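Wendatero Gripper Build: Frequently Asked Questions

Last updated 2019-08-06 by Emmett Ridgeway

What is the Wendatero?

A two-finger gripper you can build in a garage, a spare room, or the back half of a shared workshop if the woodturners will let you have a bench. You hold it in your hand and squeeze. You can also bolt it to an arm later, which is what everybody says they're going to do.

Do I need a 3D printer?

You need access to one. Mine is an elderly machine I bought from Lorne Beaulieu, who seemed very cheerful as I carried it away. A pair of fingers takes it 15 hours. Yours will be faster.

Print the links flat. I know the slots look cleaner standing up. They also snap standing up, usually at the second pivot, usually when you have company.

How much does it cost?

I've spent about 300 dollars, including the parts I ruined. If you ruin fewer, send me your number and I'll try to be happy for you.

My fingers don't close evenly. What did I do wrong?

Probably the pivot pins. They should turn with a fingertip and have no side play at all. If one finger lags, swap the pins between sides and see whether the lag moves with them. If it does, it's the pin. If it doesn't, it's the link, and you get to print another one.

Don't oil it. Ferhat oiled his and then spent an evening getting oil off the pads.

What should I test it on?

Snacks. They come in awkward shapes, they're cheap, and a failed test is still lunch. The blocks and cylinders you see in serious write-ups are very forgiving objects. A packet with air in it slides, folds, and turns sideways just as you commit to the grip. Small twist-wrapped candy is worse, and I recommend it highly.
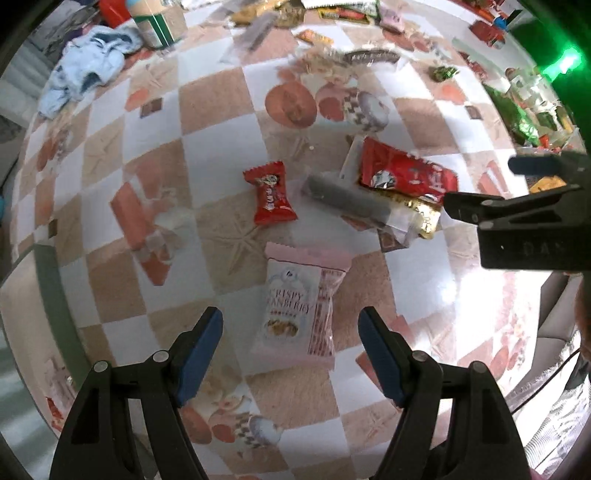

Start with the pads wide open and go in from straight above the packet. Most beginners come in at a slant, catch the crimped end, and tow the thing across the table. Close slowly, stop when the wrapper starts to dent, and lift. If you hear crunching, that was too much.

Put a tablecloth down. Bare tabletops are slippery in a way that flatters nobody, and a busy print is a fair test if you're planning to add a camera and want it to find anything.

Should I build one or two?

Build one. Then build the second, because holding a bag still with your free hand starts to feel like cheating after a week. Two grippers will get in each other's way over the same pile, and you will learn things about your elbows.

Which pads work best?

Soft ones with a matte surface. Shiny wrappers skate off anything hard. I replace mine after 30 hours of use or when they pick up enough crumbs to count as seasoned — whichever comes first.

Can it open the packets?

No. Please stop writing to me about this.

Comments

Lorenz Moser
Swapped the pins like you said and the lag stayed where it was. Printing another link tonight. Thanks, I guess.

Ferhat Akyol
It was one drop of oil.

Lionel Bloxham
Has anybody tried the pads from the Sestitz kit on this? The holes look close but I'd have to drill.

Emmett Ridgeway
Lionel, they fit if you drill. Go slow, the backing cracks. Ferhat, I saw the bottle.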